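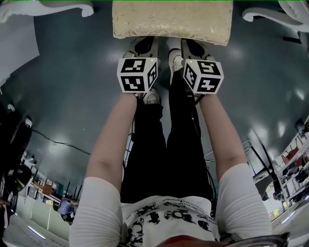 4.2 Cooking method and bitterness in swede

Swede from the Drendside growers was served to the panel in four forms: boiled, steamed, roasted and raw in thin sticks. All of it was of the variety Bruvura, lifted in the same week of November and kept in a cold store until needed. The fields, soil and storage are set out in Section 3, and Figure 1 in that section gives the layout of the plots.

Panel members marked each portion for bitterness, sweetness, smell and overall liking. In total we collected 880 score sheets. A small number were left half finished, mostly where a person had skipped the question on smell, and these were kept for the questions that had been answered.

Boiled swede was marked as the most bitter of the cooked forms and the least liked. Steamed swede was close to it on bitterness but did better on liking, which the comments put down to texture. "Less watery" and "holds together" came up again and again. Roasted swede was liked best by a clear margin. Raw sticks split the panel: people either gave them a high mark or pushed them aside, and the middle of the scale was hardly used. An average for the raw form therefore says little, and we do not rely on it in what follows.

The gap between boiled and roasted was wider among people who said they had eaten swede often as children. This was the reverse of what we had expected. In an earlier paper Nyitrai argued that early contact with a bitter root makes a person more ready to accept it later, however it is cooked. Our results suggest that the kind of contact matters too. Many in this group wrote that they had grown up with swede boiled and mashed, and several named it as a dish they had been made to finish. Their marks for the roasted form were as high as anyone's.
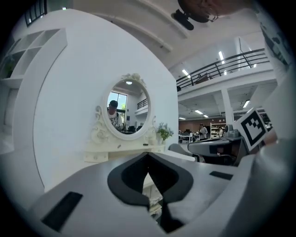 Smell followed a different pattern. Portions held under a lid for two minutes before serving were marked as stronger smelling than those served at once, and the effect was greatest for the boiled form. Bitterness marks rose along with smell even though the roots came from the same batch and had been cooked in the same pan. We take this to mean that part of what people report as a bitter taste is in fact a response to smell. Ait Brahim found much the same with turnip tops, using a smaller panel and a longer holding time.

Salt was left out of the main test. In a short side test, boiled swede was cooked again with a little salt in the water, and bitterness marks fell. Butter was tried on Latifa Ait Brahim's suggestion and had less effect on bitterness than salt, although it raised liking. We did not test the two together.

There are limits to what can be said from this. One variety was used, and growers at Drendside report that Cho, an older type with a purple skin, is the milder of the two when boiled. The roasted portions were cooked in a Fondeck oven with a fan, and a home oven without one may brown the pieces less evenly. Piece size was kept the same for all the cooked forms, so the roasted pieces were smaller than most people would cut them at home. Larger pieces may keep more of their bitterness in the middle. Length of storage, which is known to sweeten the root, is dealt with in Section 4.3.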